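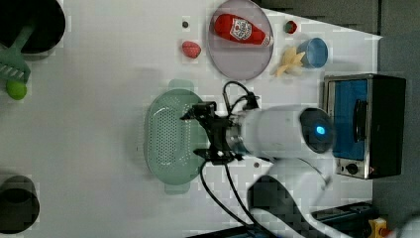
Over the colander, with the toaster oven close by on the right.

I've been using the Nekgate bench rules pack since October and I keep getting asked whether it's worth the money, so let me get it all down in one go. Short version: mostly yes, with one part I'd skip.

If you haven't run into it, it's a spiral-bound guide plus a stack of wipe-clean cards, 48 of them, that tell you how to run a small robot arm on a tabletop without hurting yourself or wrecking your data. It's put out by Fatidier, who also do the lab signage you may have seen. You hang the cards on a ring by the bench and go through the ones that apply before you switch the arm on. That's the whole product! No app, no login, and I was so happy about that I nearly gave it five stars before opening the box.

The part I like best is the section on clear space. The rule is simple enough: everything within reach of the arm is either something it's meant to touch or something you've decided it may bump. You go around the table and say which is which, out loud if there are two of you. I felt silly the first time. Then I got to the toaster oven and noticed I had no idea which side it was on (it's the heaviest thing we use, and I'd been treating it like scenery). Now it gets its own line on our sheet, with how near the wrist is allowed to come and who stops the arm if it gets nearer.

The cable card is good too. It wants you to move the arm slowly through its full range and watch the slack at the gripper the whole way, looking for loops that could hook a handle or the rim of a cup. Ours does have a fair bit of loop up there, so I do this one every single morning, even when I'm in a hurry.
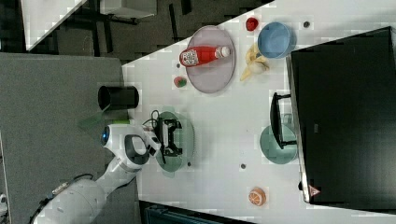 Where the pack gets fussy is resetting. It asks you to put every item back on a marked spot between runs, and for kitchen stuff like ours – plates, a ketchup bottle, toy fruit, that banana peel – I think that's the wrong call. If the plate is always in the same place, you learn a lot about one place. The Troleo handbook, the one I used before this, lets you shuffle things as long as you write down the limits you shuffled within, and I've gone back to doing it that way. I just pulled the reset cards off the ring. They're in a drawer.

The logging sheets are okay. You get a pad of 200, one per session, and the boxes are a decent size, but there's only one line for "contact you didn't plan" and on a bad Friday I can fill that before lunch. I write on the back. The guide itself runs to 307 pages, and I'd guess almost 48 of those are forms you'll copy once and forget. The index is great, though. I looked up "pinch" and it sent me straight to the two-finger gripper page, with a drawing and a plain sentence about keeping your hands out while the power's on. More manuals should talk like that.

Things that bugged me: the ring is too small for the cards, the yellow ones are hard to read under our lights, and the stop-button check is way back at card 31. I moved it to the front. You should too, whatever pack you buy.

Buckley sells a cheaper set with fewer cards, and if you've only got one arm and never change what's on the table it would probably do you fine. We change ours constantly, so I'm sticking with this one. Four stars, and I'd go up half a star if they'd fix that ring.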